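Folding and Putting Away a Puffer Jacket for the Warm Months

Mar 25, 2018

Every year I tell myself I will leave the winter coats on their hooks until I am quite sure the cold is gone, and every year there comes one soft afternoon when I can't stand looking at them a minute longer. If you have a puffer or two taking up half the closet, set aside a little time, put the kettle on, and let's get one folded up nicely. The first one may take you 40 minutes if you are fussy like me, and the next will go a good deal faster.

What you'll need

A clean, fully dry jacket
A bed or other big flat surface
A soft cloth
A cotton storage bag or an old pillowcase
A shelf where nothing heavy will sit on top

Step 1. Make sure it's clean and dry

Please don't skip this one, even if the jacket looks fine to you. Collars and cuffs pick up more than we think over a winter, and an old mark is much harder to get out in the fall than a fresh one is now. Follow the care label, and when the washing is done, let the jacket dry all the way through. I give mine two full days on a hanger after the dryer, and I squeeze the padding between my fingers here and there. If any spot feels cool or clumpy, it goes back on the hanger.

Step 2. Spread it out and go over the zippers 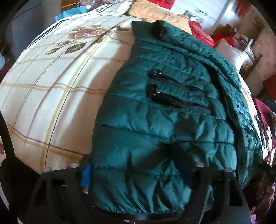 Zippers are the part of a winter coat that gives out first in our house, so I like to look them over before anything gets folded. Run each one from end to end and feel for a spot where it catches. On a dark teal jacket like mine the pocket zippers are black and sit on a slant, and the little metal pulls are the easiest way to find them among all that quilting. Empty the pockets while you are there (tissues, a bus ticket, the good lip balm you bought twice) and then close them. Leave the front zipper for the moment, as you'll want to get at the lining.

A bed is my favorite place for this job. A table will do, but sleeves slide off tables, and there is something pleasant about having room to lay the whole thing out and walk around it. Check first that the bedspread is free of lint and pet hair, or you'll be picking it off the jacket later.

Step 3. Look at the inside

Turn back one side of the front and have a look at the lining. You are looking for loose threads, a split seam, or a bit of filling poking through. A small hole can be closed with a few tiny stitches in matching thread. If filling is coming out along a seam, don't pull at it – push it gently back in from the other side, and then sew up the gap. Wipe any dusty places with a dry cloth.

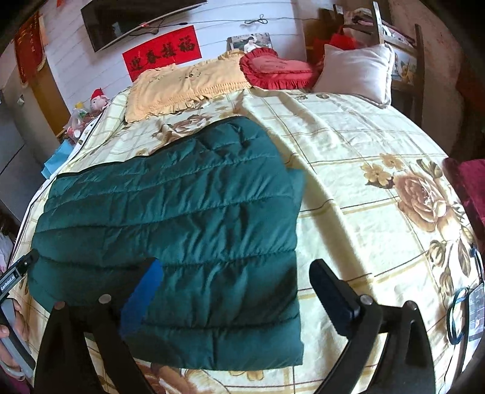

A flash of royal blue lining on the teal jacket, turned back for checking.

I do my mending right then. I used to put such things in a basket for later, and later was usually the first cold morning, with the coat wanted in a hurry.

Step 4. Smooth it and close it up
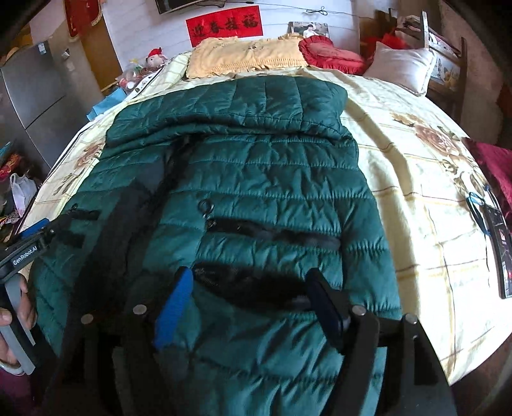
Smoothing a puffer is gentle work, and you should use the flat of your hand. Start at the middle and stroke outward along the rows of stitching, following the quilting so the padding settles evenly in each one. Don't worry about getting every crease out of a glossy fabric; mine still has wrinkles all over it, and they'll mostly drop out once it has hung for a day. Folding the top of the jacket back over itself makes a thick roll, and a roll like that will take up more room than you expect, so open it out and pat it down before you go on. Then close the front zipper, taking care not to catch the lining.

Step 5. Fold the sleeves and body

Lay the jacket face down. Bring one sleeve straight across the back, then the other on top of it, so that you have a long, tidy shape with no arms sticking out. Fold the sides in a little if your bag is narrow. Now bring the hem up toward the collar in one loose fold, and once more if you need to. Press out the air slowly with your forearms – it will sigh at you, and that's fine. You don't want it flat as a pancake, just calm enough to slip into a bag. 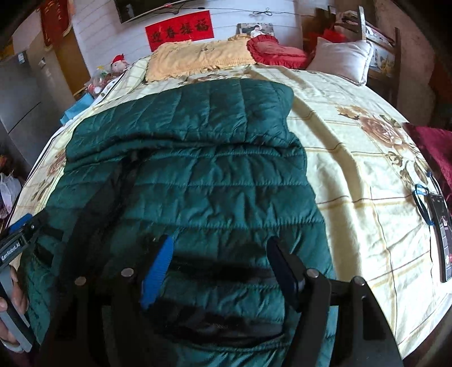
The teal puffer laid out across the bedspread, with the sleeves and the folding still to be dealt with.

Step 6. Bag it and find it a shelf

Slide the folded jacket into a cotton bag or pillowcase and tie the top loosely. I stay away from the vacuum bags for anything puffy. They save a lot of space, I'll admit, but I once left a coat in one from March until the snow came, and it never got its plumpness back. A high closet shelf away from sunlight is ideal, and the bags can stand side by side like loaves of bread.

When you take the jacket out again in the fall, give it a good shake by the shoulders and let it hang overnight before anyone wears it. If it still looks a bit sad, put it in the dryer on low with a couple of clean tennis balls, provided the care label allows it.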